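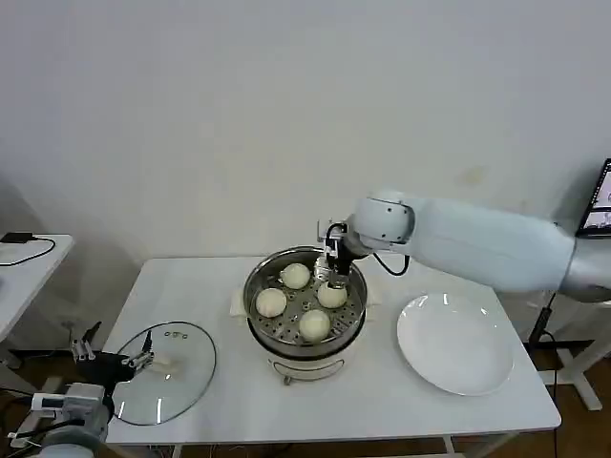

Four buns on the tray of the round electric steamer, with the serving plate beside it and the glass lid set down on the table.

February
By Imtiaz Khan, Bradine Community Kitchen

Dear friends at the Fulier Fund,

I promised you a proper letter once the steaming part of the program had found its feet, and I'm happy to say it has, so please pour yourself something warm because I do tend to go on.

When we last wrote, we had spent most of the first payment on flour and on getting the room ready, and very little on anything you could eat. The walls have been painted since then and the white tables are in, and they wipe down beautifully (I was worried about white, I'll admit, and I was wrong). We also bought three of the round electric steamers with the perforated tray that sits in the top. They came to $447 all together, a little under what we had set aside, and the difference went on plates and cloths.

The small steamers were a change from the plan you approved, and I want to explain how we got there. The original budget had one big stovetop steamer in it, the kind with stacked baskets. We borrowed one from the Siu Street church hall for a couple of evenings and it made wonderful buns, but everyone had to wait for the same pot, and the people at the back of the room saw very little except steam! With a small one on each table, people can watch their own batch, lift their own lid and make their own mistakes, and that has turned out to be where most of the learning happens.

We settled on four buns to a tray. We did try five, and they swelled into each other and had to be pulled apart with spoons, which the younger members thought was the best part of the night. Four leaves a bit of room all the way round. The dough is the plain one from the recipe sheet we sent you in the fall, with no filling for the first two lessons, and then pork and cabbage or sweet bean after that once people are comfortable with the pleating.

Now for the numbers, which I know you need for your own report. We have run 17 evening sessions so far, starting at 6:30, and 27 people are signed up. Attendance dipped during the cold spell and came back nicely. Eight of the members are cooking at home between sessions, and one of them has asked whether she could teach a lesson on scallion rolls, so she will be doing that next month and I can't wait.

Not everything has gone smoothly. Our buns kept coming out wrinkled on top, and it took us far too many batches to work out that we were opening the lid too fast. We now switch off, wait a few minutes, tip the lid gently away from the buns, and put it flat on the table where it won't roll. The surfaces still aren't as smooth as the ones you'd buy, and I've made my peace with that. The other trouble was the flour. Our first supplier changed the mix without telling us, and for two weeks everything was gummy. We have moved to Drekico, who deliver to the door, and the dough has behaved itself ever since.

For the second half of the grant we would like to do two things. The first is to buy one more steamer, so that the last table doesn't have to share. The second is to put together a small printed booklet with the dough, the fillings and the timings, in large type, that members can keep at home by the stove. I have a quote from the print shop and will send it separately with the receipts.

If any of you are nearby some evening, do come and eat with us. The first trays are usually ready a little after 7:15, and there is always a plate waiting.

With many thanks and warm wishes,
Imtiaz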